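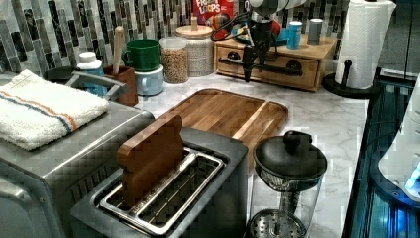 **Help us teach a robot arm to make breakfast!**

Our small crew at the Wurnness shared workshop is looking for three people to join the Brellska build this winter. The arm is assembled, the mock kitchen is stocked, and now comes the fun part - getting it to handle everyday stuff without dropping it.

You'd be joining for 8 weeks, starting in December, one evening a week (more if you catch the bug, and most of us have). We need:

- someone comfortable with Python, or stubborn enough to learn
- someone who likes brackets, 3D printing and tidying cables
- someone patient who'll drive the arm through the same small task again and again, and keep good notes

No robotics background needed. I came in knowing how to fix bicycles! It's unpaid, but tools, parts and training are covered, and you get a key to the shop. 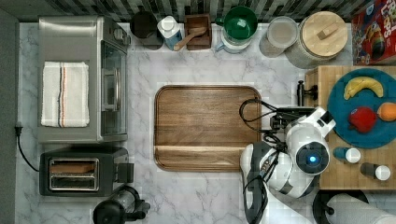
*The Brellska arm over the counter, with the serving tray in the middle.*

Right now we're working on toaster and tray tasks. Fruit is next, and we'd love your ideas on gripper fingers for it.

To apply, send a few lines about something you've built or repaired - finished or not - to Brian Ndung'u, or drop a note in the Brellska box at 22 Standham Road. Please get in touch by Nov 19, 2022.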